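Fenadgate adds weekly groupage service between Tudton and Sandu

2025-05-07 | Company news

Freight forwarder Fenadgate has started a weekly groupage service between its Tudton terminal and the Sandu logistics park. The service runs in both directions and is open to all customers, including those who ship only a pallet or two at a time.

Until now, small consignments for Sandu were sent through a partner hub and reloaded there before the final leg. Transit time was four to six days, depending on how quickly the partner could fill a trailer. On the direct service, goods handed in at Tudton before the weekly cutoff are available for delivery in Sandu on the third working day.

The company tested the route with a small group of regular customers beginning in February. During the trial it moved 326 consignments, most of them machine parts, packaging material and garden products. Of these, 235 traveled from Tudton to Sandu and the rest came back the other way.

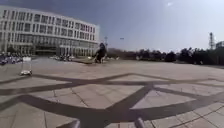

The return direction was slower to fill than planned. Two of the early departures from Sandu left with less than half a load, and the departure time was then moved from noon to late afternoon so that local producers could get their goods packed the same day. Loads have improved since the change, although the northbound trailer still has more free space than the southbound one.

"We had customers asking for this for a long time, and the honest answer was that we did not have the volume," said Despina Voicu, who manages the groupage department at Fenadgate. "With the contracts we signed over the winter, we have a base load every week. Whether the trailer is full or not, it leaves."

Consignments on the route are accepted from one pallet up to 13 pallet spaces. Larger shipments are quoted as part loads. Goods that need temperature control are not accepted for the time being, and the same goes for most classes of dangerous goods. Limited quantities can be booked if the paperwork reaches the department one working day before loading.

Collections around Tudton are handled by Fenadgate's own vehicles. In Sandu the company works with Presness, a local haulier that has leased 168 square meters of cross-dock space in the park for the service. Presness also carries out final deliveries in the surrounding area, with tail-lift vehicles on request. Addresses outside its normal delivery area can be served, but they add a day.

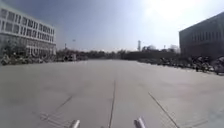

Open paved ground with trees in the distance.

Prices are set by pallet space and by delivery zone. A rate sheet has been sent to existing customers and is valid through the end of the third quarter. The fuel surcharge is shown as a separate line on the invoice and is adjusted once a month, as on the company's other groupage routes. Storage at either end is free for two working days. After that, the standard daily rate applies.

Bookings can be made through the customer portal or by email. The cutoff is 2 p.m. on the day before departure, and labels should be printed from the portal before the driver arrives. Customers who took part in the trial do not need to register again, but they should check that their delivery contacts are up to date — several trial shipments were held overnight because the phone number on file was no longer in use.

Tracking works the same way as on the other routes. A status message is sent when the goods are loaded, when they reach the cross-dock and when they have been signed for. Proof of delivery is uploaded by the end of the next working day.

Fenadgate currently has 84 employees, five of them in the groupage department. One more dispatcher is being hired in Tudton to handle the Sandu bookings. No extra office staff are planned in Sandu, where Presness takes care of the daily work on site.

A second weekly departure is under discussion for the fall. According to Voicu, the decision depends on the return loads. "Southbound we could probably do it today," she said. "Northbound we need a few more regular shippers first — we are talking to them."

Questions about rates and collection times can be sent to the groupage department in Tudton.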